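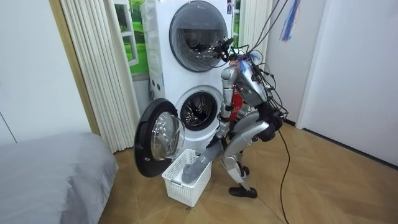

The Laundry Gets a Colleague

17 August 2024

My job title changed over the summer. I used to be Housekeeping, Lead. I am now Housekeeping and Systems Support, Lead, and the extra words came with a lanyard and no money.

For anyone new to this blog, I run the cleaning side of Skunbridge, a spread of rental units on the far side of the lake with a laundry setup that was designed by someone who had never met a fitted sheet. We turn over a lot of beds. In high season it's up to 300 loads a week, and every one of them has to be pulled out of a machine by a person bending over. That has been my lower back's whole career.

So when Dulov, who own us and also a number of campgrounds I'm told are nicer, announced that we were going to be a site for the Gokero program, I had two reactions. One was that I would like very much to never bend over again. The other was that I would like very much to continue to be paid. These did not feel like they belonged in the same meeting, but they got one slide each.

The slide said the robot would "free staff for guest-facing tasks." I have done guest-facing tasks. A guest once faced me for forty minutes over the thickness of a bath mat. If I'm being freed for that, I'd like to see the sheets again, please.

Anyway, it's been on the job a while now and I've been asked so many times what it's like that I'm writing it down once and sending people the link.

It's slow. Everyone wants to hear that it's either terrifying or useless and mostly it's slow. It bends at the waist to get to the bottom machine, same as the rest of us, which I found weirdly comforting the first time. All that money and the front-loader still wins. It gets an arm down into the basket and there is a pause in which you could eat a sandwich, and then it does the next bit. I've worked with people like that. One of them got promoted.

Then there are the cables. There's a bundle going up off its shoulders and another one that wanders across the floor, and the first rule I was given in my new Systems Support capacity was to mind the floor one. I have spent years telling seasonal staff not to leave the vacuum cord across a walkway. I now supervise a coworker who is attached to one. The seasonal staff have noticed this. They have been very mature about it, apart from the singing.

What changed for us, really, is the order of the day. We used to work by the machines: load goes in, you go make beds, load comes out, you come back, and if you dawdled you got wrinkles. Everybody carried that clock around in their head. Now on robot days there's a schedule on a tablet, and the schedule decides who is where. It's a good schedule. It's also a schedule that doesn't know that the far units have the awful parking, or that two of my crew share a car and have to finish together. I used to fix that kind of thing by yelling across a parking lot. Now I have to submit an adjustment.

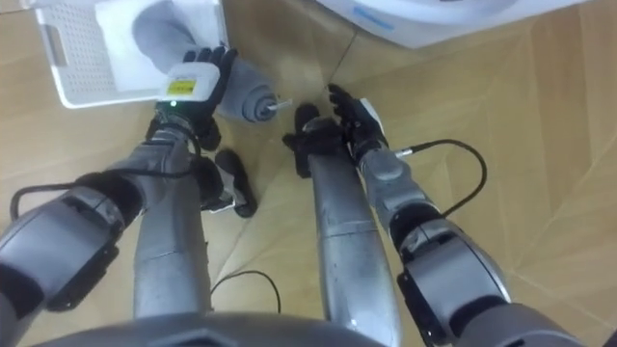

I submit a lot of adjustments. I got pretty good at it, and I'd say that by the middle of the season the tablet and I had reached an understanding, in that I typed in what I was going to do anyway and it turned green.

The other change is the watching. Somebody has to be in the room while it works, and at first that was considered a treat. You got to sit down! On the clock! By the second week people were trading their watching shifts away for bathrooms. I want you to think about how dull a thing has to be before a grown adult would choose a shower drain. It's a strange kind of tired, too. You can't look at your phone and you can't help. I've had people come out of there and go scrub an oven that didn't need it, just to have done something with their arms.

And there's the itch to step in. You see a corner of a sheet hanging over the basket and every muscle you own wants to go tuck it. We're not supposed to. My best worker, who could strip and make a queen bed before you'd found the pillows, lasted through one session and asked me never to put her in there again. She wasn't upset about the robot taking her job. She was upset about how it held the laundry.

I should be fair here. My back is better. I noticed it getting out of the car a few weeks ago, when I didn't make the noise. Nobody on my crew has been let go, and when I asked Dulov about that in so many words I got an answer in writing, good through September, which I have printed out and put on the supply closet door where the chemical chart used to be. (The chemical chart is on the other side. Calm down.) What happens after September I don't know, and I don't think the person who wrote the email does either.

What I do know is that two people who usually come back for the fall weren't called. That isn't the same as being let go, if you look at it from an office. I called them myself. One had already found something at the Petersen plant, packing whatever it is they pack, and she says the break room has a real coffee machine. The other is waiting to hear. So when people ask me if it's replaced anybody, I say no, and then I feel a bit greasy about it for the rest of the evening.

The questionnaire came last week. It had 91 questions, and I answered every one of them on principle and on company time. How would I rate my confidence working alongside the unit, one to 5. How would I rate its pace. There was a box at the end for comments with a limit of 200 characters, and I used mine to ask for better parking by the far units, which I've been requesting through every available channel for years and see no reason to stop now.

If I'd had more room I would have said this. Ask the crew before you write the schedule. Let whoever's watching do something with their hands. Put a shelf in that room at a decent height so neither of us has to fold in half to get at a basket on the floor. It would have saved my back ten years ago, and it would have cost whatever a shelf costs. I did ask for one. I was told there wasn't a budget for furniture.

The fall linens are in, by the way, and they've gone with white again. For a place with a lake, and a muddy path to the lake, and dogs allowed. I've put in an adjustment.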